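**Week 3 – Catering contracts and the guest count**

Okay, so last time we got as far as the first call with the client, and a couple of you asked me why I kept going on about the guarantee. Let's do that now, before we touch menus at all!

The guarantee is the number of meals your client promises to pay for. It isn't the number of people invited, and it isn't the number who show up either. If the Baloch family guarantees 80 and 56 people eat, they still pay for 80. Put that in the first email, in plain words, and say it again on the phone (yes, really, both).

Most caterers I've worked with want the final number a week or so ahead. When I was starting out at Plestmont I let a client slide on that date, and my boss, Pouran Akbari, made me call the kitchen myself to explain. I never did it again.
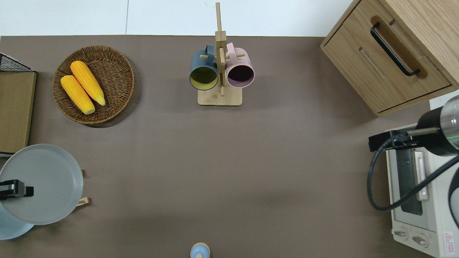 Next up is the service style, which changes your staffing more than the food does. For a plated dinner I plan one server for every 15 guests. A buffet needs fewer people on the floor, but somebody has to keep it stocked – and clear the tables, which new planners forget all the time.

Read the cancellation clause slowly. Look for the deposit, the cutoff dates, and what happens if the venue closes on you.

For next class:

- Read the Wollard sample contract and mark every date in it
- Write a short email to a client whose count keeps changing
- Jae-in and Sun-ja, you're up first with your tasting notes, so bring copies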